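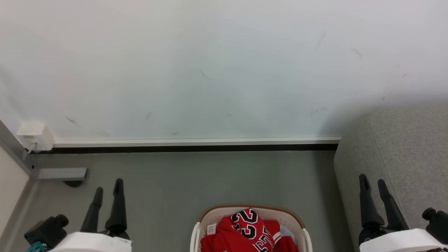
The laundry basket in its usual spot, cream plastic with a brown rim, and the grey corner behind it.

Welcome to the living room page! Silvana Siqueira has been asking me since June to put up something from the flat, and as I've finally got the upstairs rooms at Antunes more or less straight I thought I'd begin with the plainest corner of the lot, which also happens to be the one I'm fondest of. The kitchen and the hall will follow when they're fit to be looked at.

The basket
I bought it at Gunorton for the lattice sides, which let the air through, and I've never regretted it. It was meant to live in the bathroom, but I like to fold with the radio on, so down on the floor in here it goes, and here it tends to stay until bedtime.

The wall
Plain white, with a few grey scuffs that I keep meaning to see to. Aurora Moreira swears by a damp sponge and a tiny drop of washing-up liquid — gently, in circles — and says to try it somewhere out of sight first. I have the sponge. I'm waiting for the mood.

The floor
A smooth slate grey, a little darker towards the wall. I was worried it would make the room feel chilly, but with the white wall above it I find it very restful, and it goes with nearly everything I own (apart from one orange rug, now at my sister's).

The big grey seat
Pale heather grey with a lovely fine weave and a nicely rounded corner, which my shins are grateful for. It's pushed right up against the wall, so there's plenty of floor left for sorting the washing into piles. Folded things go on the seat and odd socks go back in the basket, where I'm afraid some of them have been since spring.

More from the flat soon, starting with the kitchen shelves.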